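Colleo Home Blood Pressure Monitor, Upper Arm Model
Reviewed by Mawuli Darko
Oct 19, 2024

The Colleo is an automatic upper arm monitor with a wraparound cuff, a base unit and memory for two users. I bought mine in February after my doctor asked for home readings, morning and evening, and it has been in daily use ever since.

Setup takes a few minutes. The batteries go in, the date and time are set with a single button, and the air tube pushes into a socket on the left side. Holding the button too long skips past the minutes and you have to go around again. The manual covers this on page 8, in small type.

The cuff is the best part of the kit. It is stiff enough to hold its shape, so it can be put on with one hand, and a printed line shows where the tube should sit over the inside of the elbow. Check your arm measurement before ordering. A cuff that is too small tends to read high, and Colleo sells the large one separately.

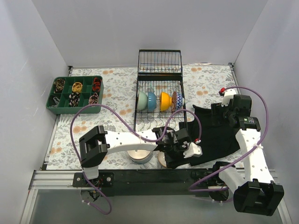 Inflation is steady and fairly quiet. The unit measures as it deflates, and a full cycle on my arm is well under a minute. If it detects movement it stops, shows an error code and releases the pressure. I got that code often in the first week, mostly from talking. Sitting still with feet flat and the arm supported at heart level cured it.

For accuracy I took it to the clinic and compared it with the nurse's device, same arm, a few minutes apart. The top number differed by 2 points and the bottom number matched. One comparison is not a validation study, but it satisfied my doctor. My previous monitor, a Grundenon wrist model, wandered by as much as 20 points depending on how I held my hand.

Memory is 210 readings per user. There is an averaging function for the last three, and no way to average a full week, so I still copy the numbers into a notebook. There is no app and no data port. Dario Testa, who shares the unit with me as user two, wanted Bluetooth and has since ordered the Sjöberg. I have not tried that one.

Complaints: the display has no backlight, the user switch is easy to bump when lifting the unit – check it before each reading – and the storage pouch is too tight for the cuff and tube together. An AC adapter is not included.

Irregular heartbeat detection is present as a small icon. Mine has never lit, so I can't comment on it. Anyone with a known rhythm problem should ask their doctor whether an automatic cuff is suitable at all.

Rating: 8 out of 10. Replacement cuffs are in stock at the manufacturer's site.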